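Setting up your branch archive in Adance: part 4, scanning and cataloguing protest papers

We use cookies to remember your reading preferences. Accept | Manage

Right, you've got Adance installed, you've made an empty archive and you've given it a name (mine is called Romunness, after the street where our old trades council used to meet). Now comes the bit I enjoy, which is getting the leaflets, minute books and strike bulletins into it so that other people can find them.

I did this with a cupboard's worth of material from the Grindard works dispute, and I made plenty of mistakes on the way. The steps are in the order I wish I'd done them!

Before you start

You'll need a flatbed scanner, a soft pencil, some acid-free folders and a clear table. Take out rusty staples and paper clips first, gently, and keep anything that was fastened together in the same folder.

CAUTION: Don't put bound minute books through a sheet feeder, and don't press them flat on the glass either. If the spine won't open comfortably, photograph the pages from above.

4.1 Make your collections

1. Open Adance and choose Collections, then New.
2. Type a short name for the collection. I go by who made the papers (strike committee, women's support group, tenants' association) and leave the subject for later.
3. Fill in the From and To years. If you only know one, leave the other blank.
4. Tick "Keep original order" if the papers came to you sorted by somebody. The way a branch secretary filed things tells you a lot about what they thought mattered.
5. Press Save. The collection gets a number, and you write that number in pencil on the folder.

Note: a collection can hold up to 2,000 items before you're asked to split it. I've never got near that, but a union district office might.

4.2 Scan a batch

6. Pick out 20 sheets or so that belong together. Small batches are much easier to put right when you find you've scanned one upside down.
7. In Adance, choose Batch, then Scan, and select the "Printed matter" profile. For duplicated sheets with faint purple or grey type, go for "Faint originals" instead.
8. Scan both sides, even when the back looks blank. I found a whole picket rota pencilled on the back of a jumble sale notice.
9. Check the preview at full size. Can you read the smallest print, the line at the bottom saying who printed and published it? If you can't, scan that sheet again.

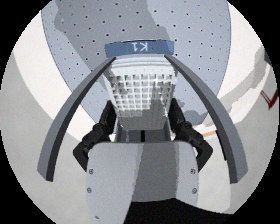
Peltonen wrote in after the last version of this guide to say that the printer's line is the most useful thing on any leaflet, and that I ought to give it a box of its own. The same small press, Peltonen pointed out, would often turn up under three rival groups who swore they had nothing to do with each other, and you'd only spot it by searching on the printer. Good advice, and I've added it as step 12.

4.3 Describe each item

10. Click an item and copy its title exactly as printed, capitals, spelling slips and all. Where there's no title, make a plain one and put it in square brackets: [Leaflet calling for a rent strike].
11. Add the date. Lots of leaflets say something like "Thursday at noon" and leave it there, which is maddening. If you can work the month out from a local paper, enter it (September, say) and tick "Date inferred".
12. Fill in the Printer box. Copy the name and address just as they stand.
13. Choose up to 7 subject terms from the list. Try to use words the people involved would have recognised. I first filed our factory sit-in under "unrest", and a chap who'd been in it was rightly cross with me.
14. Put your own opinions in the Notes box, with your initials. The Description box is for what the document says and who made it.

CAUTION: Membership lists, subs books and letters about hardship payments may name people who are still living. Set these to "Closed" before you do anything else with them, and take advice before opening them up. Political views are sensitive information, and somebody who signed a petition at nineteen may not want it online today.

4.4 Link the two sides

I do like this feature. If you hold a strikers' bulletin and also the management circular it was answering, you can tie them together.

15. Open the first item and choose Links, then Add.
16. Type the number of the second item. For me that meant linking bulletin 111 to the Grindard notice about suspensions.
17. Pick the sort of link: "replies to", "quotes" or "same event".
18. Save, and check that the link shows up on both records.

Note: "same event" is looser than it sounds. Police, press and marchers often give different starting times and very different crowd sizes for the same demonstration. Keep all the versions, each one on its own record, and leave readers to compare them.

4.5 Back up

19. Choose File, then Export archive, and save to a drive you can unplug.
20. Export again to a second drive and keep it in another building.

If the export stops halfway, it's nearly always a comma in a file name. Rename the file and run it again. Part 5 covers recorded interviews, including the consent form.

Last updated 20 June 2026

Share this page (7) | Comments (20)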